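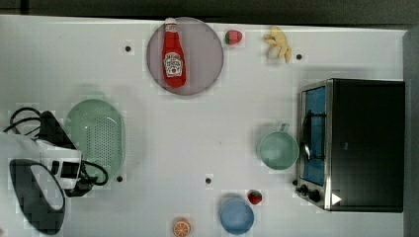
Fivora Tabletop Arm Kit – bench build, second batch

Sold by Nurkemgate. Ships from the workshop. Batch two, packing in July.

One arm, one gripper, one wrist camera, all the cable, a printed build guide. You bring the table and a computer. Also patience, the first evening is mostly screws.

Who it's for: people building at home or in a shared shop who want an arm that picks up small light stuff off a flat surface. Play food, bowls, mugs, that size of thing. Not a machine tending arm. Don't hang a router off it, somebody asked.

What's in the box

Arm links and joints, pre-drilled, not assembled
Gripper with two fingers, assembled
Wrist camera and bracket
Mustix driver board, flashed and bench tested
Power supply, 200 W
Cable bundle, pre-crimped, labeled both ends
Clamp set for table edges
Bag of spare screws
Printed guide, plus a link to the files

Not in the box: computer, table, overhead camera, things to pick up.

Quick specs

Reach: 600 mm from the base
Payload: 300 g at full reach, gripper already subtracted
Driver: Mustix, USB to your computer
Camera: wrist mounted, fixed focus, USB
Assembly: one long evening or two normal ones
Tools: hex keys (included), small Phillips, side cutters, zip ties

Payload note. People read the number and then try a full bottle of something. Weigh it first. A kitchen scale is fine.

About the gripper

Design is by Babatunde Etim, who builds at the same shop. Third version. The first one had a nice closed shell and took an hour to get into. On this one the covers come off with four screws and you can reach the linkage without unplugging anything. Fingers are plain and angled to a point at the tip, good for getting under a rim. Swap them if you want, the hole pattern is in the files.

Rubber tips sold separately. Most people end up wrapping the fingers in tape and that works too.

Setting up the table

White top, if you can. Matte is better than gloss. Colored objects stand out on it and your shadows stay soft if the light is even. Small dark dots on the surface are handy reference points, just measure between them once and write the numbers down on paper, not in a text file called notes2.

Spread things out. Leave room for the fingers to come down on either side. A mug shoved right up against an oven door is a hard pick and you don't want to start there. Start with a strawberry in open space. Then a bowl. Then the bottle lying across a plate, which looks easy and is not – the fingers like to catch the rim and the plate comes along.

Colander is its own problem. Big, low, thin edge. Grab the rim.
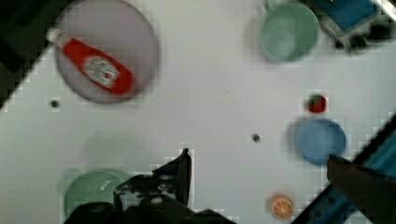 Wrist camera view, gripper coming in at the bottom, ketchup across the plate at upper left.

Wrist camera, what to expect

It's a cheap fixed focus module and it looks like one. Soft picture, some blockiness in dark corners. Fine for telling red from green from blue, fine for lining up on a plate. Not for reading labels. The fingers and part of the gripper body stay in view and will hide whatever is right underneath. Plan for that, or add a second camera overhead. Any USB webcam on a stand does it.

If the blockiness bothers you, drop the frame rate in the settings before you raise the resolution. Other way round just chokes the USB bus.

Cables

Read this part please. Half our support email is cables.

Leave a loop at the wrist. A real loop, bigger than looks tidy. Pull it tight and the first full wrist turn yanks the camera plug. Zip tie to the link, never across the joint. Run the camera cable and motor cable side by side but don't braid them, we tried, you get dropouts.

A loose loop can also snag a bowl. Before you hit go, move the arm by hand through the whole reach with power off and watch what the cable does.

Driver board

Mustix ships with the current limit set low. Leave it there for the first week. Motors warm is ok, motors too hot to hold means something is binding – back off the joint screws a quarter turn and try agian.

Emergency stop is a connector on the board edge, no button supplied. Add one. Big red thing within reach of your other hand.

Options

Daher base plate. Heavy steel, replaces the clamps. Worth it if your table is light or you share it with other people. Adds 3000 g to the parcel so shipping goes up.

Spare finger pair. Get these.

Longer cable set. For arms mounted on the far side of a deep table.

Questions we keep getting

Left or right side mounting? Either. Guide shows left. For right, flip the base and change one line in the config.

Can I run two on one table? Yes, two boards, two power supplies. Keep the reaches from overlapping untill you trust your code.

Does it come with the play food? No. Any toy kitchen set. Thrift stores.

Software? Open files, the link is in the guide. Records joint positions and camera together, plays back, that's the core of it. Example scripts for simple pick and place.

Returns? Unbuilt kits, yes. Built arms we'll fix but not take back.

Ordering

Order form is on the shop page. Pick base type and cable length, leave a phone number for the carrier. Pickup at Nurkemgate is ok too, after 6 pm, ring the side door. If you're collecting with a Daher plate bring a box with handles.

Parts questions go to Babatunde, everything else to the shop address. Replies are slower while we're packing.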